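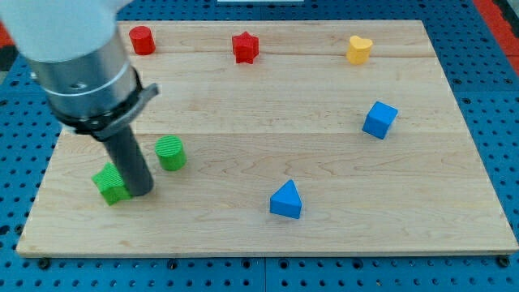
Home | Visits | Workshop notes | Archive | Contact

An afternoon at Unden's open day

2018-10-19

I had promised myself I would only stay for an hour, and of course it was dark when I got back to the car. Unden opens its workshop to visitors every fall, and this year I went mostly for one machine, the block-pushing arm at the far end of the hall, which a friend had been telling me about since the spring. I suppose I expected something grand. It is a small cell, really, and I liked it all the more for that!

Enikő Balogh looks after it, and she was kind enough to let me stand next to her for most of the afternoon while she talked me through what a normal week looks like. The arm has no fingers at all, only a dark rod that hangs down from a collar at the wrist, and everything it does to the blocks it does by nudging them across a maple board. There are cylinders and stars, a heart, a cube, a prism, in red, green, blue and yellow (the yellow heart is my favorite, I won't pretend otherwise).

What takes her time is the height of the tip. If it sits too low it scrapes the wood, and too high, it rides up over a block and tips it. She checks the gap every morning with a strip of card, at 4 places on the board, and she does it by feel. The card should drag a little and still come out flat. If one end is tight and the other isn't, she leaves the arm alone and goes to the board first, because maple moves with the weather and they had a wet September. The board is bolted down to a blue pegboard table, with a row of bolts along the front edge, and she goes along them with a short wrench, a little on each, and then back again the other way.

The blocks get their share of attention too. Some of them still show the ridges from the 3D printer, and you can feel them with a fingernail. Enikő rubs the bottoms on fine paper every so often so they slide evenly, and leaves the tops and sides as they are. Tamás Halász, who prints the replacements, told me he would love to smooth the whole thing, and the two of them had clearly had that conversation before. He makes them in small batches and had a tray of 8 waiting on his bench.

The other job is the collar. It works loose after about 100 hours of running, she said, and the first sign is a faint tick when the arm changes direction. I listened hard and couldn't hear a thing, but then my ears are not what they were. She stops the arm, supports the rod with one hand, backs the collar off and seats it again, then does the card check from the beginning. Her notebook of these checks had reached page 286, all in pencil, with the odd coffee ring.

I also had a quick look at the Skirnel stand and ate a very good poppy seed roll — two, if my wife is reading. The next open afternoon is in November, and Enikő says the board will be coming off for planing before then, so the cell may be in pieces. I rather hope it is.

Recent visits
Nustell: a morning in the gear room
The Pálfi foundry, second visit
Skirnel and its conveyor belts
Small fairs worth the drive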